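German-Speaking Heritage Association of Jodurcombe
Frequently asked questions

Last changed: Jul 23, 2018

On this page I have collected the questions which come to us most often by letter, by e-mail and after the monthly evenings. Some of the answers were printed before in our newsletter, Fustis, and I have made them shorter. If your question is missing, please write to me and I will add it when the page is next changed.
Eckhard Fröhlich, secretary

Membership

Who can become a member?
Any person over sixteen who has German, Austrian or Swiss family, or who is married to such a person, or who simply has a serious interest in the history of the German-speaking families of this district. The third group was admitted by a vote of the members, and it is now a large part of the association. We do not ask for religion or for political opinion, and neither is discussed in the meetings.

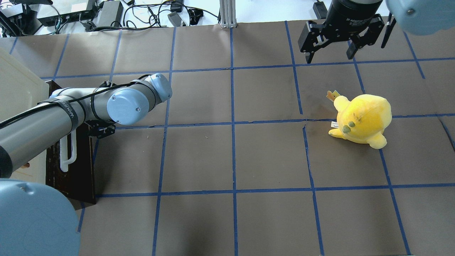 Must I prove my family line?
Documents are not required. On the form there is a box where you can write the names of your ancestors and the town they came from, if you know it. We use this box only for the family register, and you may leave it empty. Many of our members began with one surname and a village which they could not find on the map.

How do I apply?
Please fill in the form which is at the back of every issue of Fustis, or ask me for a copy. Two members must sign it. If you do not know two members, come to a monthly evening first and speak with us there. Your name is then read out at the following meeting, and if there is no objection you receive your card by post.

Do you have different kinds of membership?
There are three: single, family and distant. A family membership covers two adults and all children who live in the same house. Distant membership is for people who have moved away and want to receive the newsletter and keep their place in the register. A distant member may speak at the annual meeting but may not vote. This has been a point of argument for some years, and I can only tell you what is in the rules at present.

How can I pay?
By cheque, in cash at a monthly evening, or through Juvico, the payment service on our website. If you use Juvico, please write your surname in the reference line. Last year we received several payments with the reference "club", and I needed many telephone calls to find out who had sent them.

The meetings

Where and when do you meet?
We meet once a month in the upper room of the Adebisi Hall in Jodurcombe, at half past seven in the evening. The entrance is from the side street, next to the bicycle stands. There is a lift, but it must be switched on from the inside, so please telephone beforehand if you need it. In August there is no meeting.

Must I speak German?
The meetings are held in English. We open with a greeting in German and we close with a song, and for the song there are sheets with the words and a translation. After the official part there is a German table where people can practise. All levels are welcome at this table, and the dialects are welcome too, although the people from Vorarlberg must sometimes repeat themselves for the rest of us.

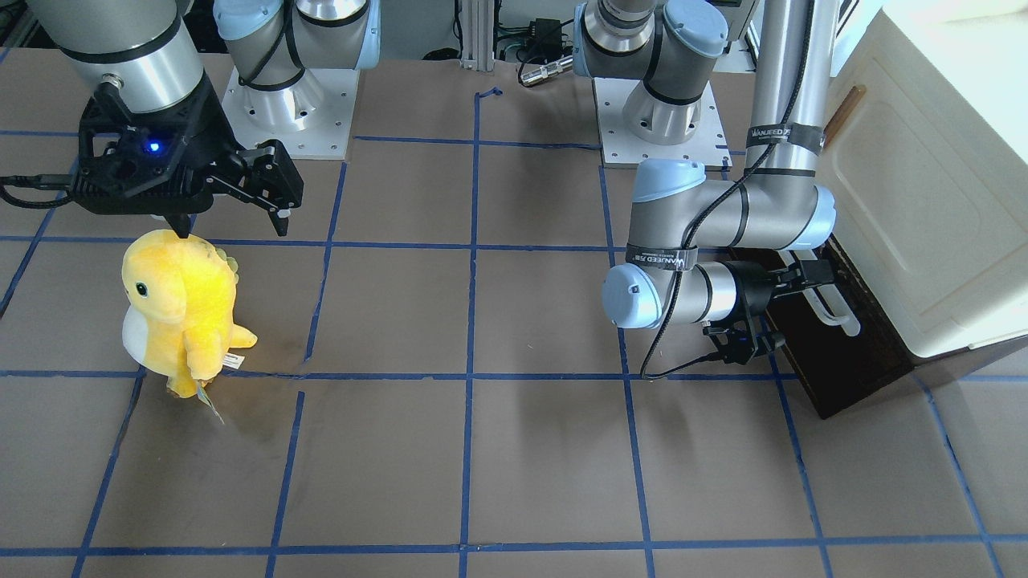 If you would like to learn the language from the beginning, the German table is not the right place for it. We can give you the addresses of two teachers in the district. They are not connected with the association, and you arrange the times and the fee directly with them.

May I bring a guest?
You may bring one guest to any ordinary evening without asking. For more than one, please tell me a week before, so that we have enough chairs and enough coffee. The same guest may come three times, and after that we hope that he or she will apply.

Is there something for children?
Children are welcome at the summer picnic, the lantern walk and the December supper. For the ordinary evenings we do not have a programme for them, and the talks can be long.

The December supper

How do I get a place?
The upper room can seat 80 people and we are not allowed to go over this number. Places are given in the order in which the forms arrive, with payment. Members have the first two weeks for themselves, and after that the guests can also be entered. Please do not send the form without the payment, as I cannot hold a place on a promise. I say this with regret, but in past years we had empty chairs and at the same time a waiting list.

What will be served?
Soup, roast pork with red cabbage and dumplings, and a plate of biscuits from the members. There is a dish without meat if you mark it on the form. Wine and beer are paid for separately at the bar. The members who bake receive a letter in November with the list of what is still needed, and we ask them to keep to the list. One year we had almost only cinnamon stars.

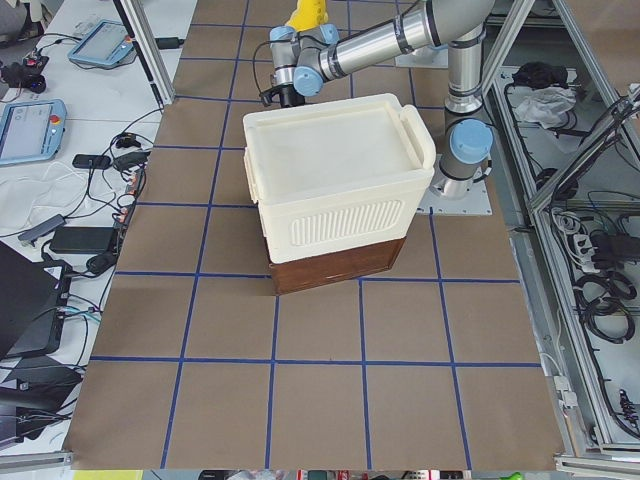 What should I wear?
Ordinary good clothes are correct. Some members come in Tracht, and it is nice to see, but it is not expected. If you have inherited a piece and do not know from which region it comes, our older ladies will be happy to look at it, and they will also have an opinion on how it was altered.

Fustis, our newsletter

How often does it appear?
Four times in the year. At present 495 copies are printed. They go to the members, to the two libraries, and to the sister associations with whom we exchange our papers. If your copy has not come by the end of the first month of the quarter, write to me and I will send another one as long as I have any left.

Can I write something for it?
Please do. We look for family stories, recipes with a history, reports of journeys to the old villages and reviews of books. A text should not be longer than 300 words unless we have agreed on more. English or German are both possible. If you write in German we will print a short English summary under it, and you will see this summary before it is printed.

Please send the text as an ordinary document and without special formatting. Handwritten texts are also accepted from members who do not use a computer, but then we need them three weeks earlier.

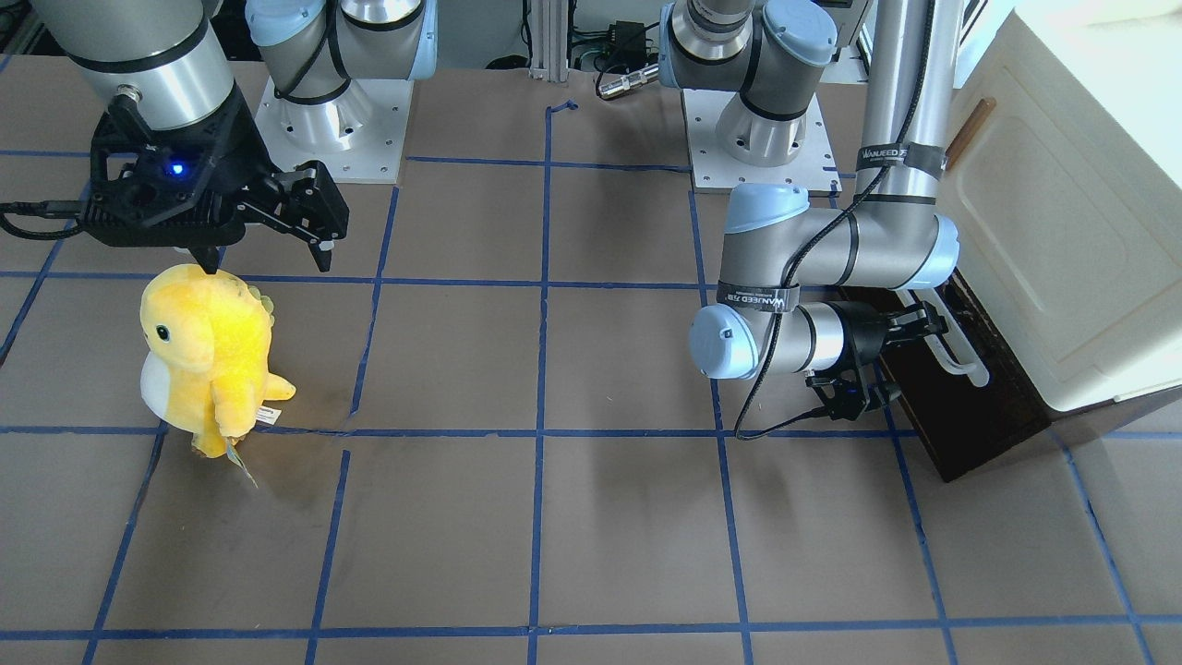 The editor may shorten a text or correct the spelling. She does not change opinions, and she will return a text to you if she thinks that it attacks a person by name. In such a case you can write it again or ask for it to be read by a second person. Letters to the editor follow the same rule.

Do you accept advertisements?
Small advertisements from members are free, once in each issue. Businesses should ask for the price list. We do not print advertisements from political parties.

The family register and the library

What is the family register?
It is a card index of the German-speaking families who came to live in this district. It was begun by the first members and it has now 490 cards, some with only a name and a trade, some with four generations. Members may look at it on any monthly evening. Living persons are entered only if they have signed their agreement.

Can you search for my ancestors for me?
We can look in our own index and tell you what is written there, and we do this without a fee. For church books and emigration lists in Europe you must write to the archives yourself. We have a sheet with the usual German phrases for such a letter, and I can send it to you by e-mail. Please be patient with the archives. A reply can take some months, and it often comes with a bill.

I have old letters in a script which I cannot read. Can you help?
Very probably you have Kurrent, the old German handwriting, and we have four members who can read it well. Bring a good copy and leave the original at home. One page can be read aloud to you at the German table. For a whole packet of letters, you will have to agree with the reader what is fair.

May I borrow books?
Members may borrow two books at a time, until the next meeting. Dictionaries and the printed address books stay in the room. If you wish to give us books, please send a list first. We have already three complete sets of Schiller and no more shelf for a fourth.

Contact

How do I tell you about a change of address?
Write to me with your old and your new address, and if you moved together with other members of the family, please give all the names. The post office does not forward the newsletter. Telephone messages are also possible in the evening, but not on meeting nights, when I leave the house at six to open the room.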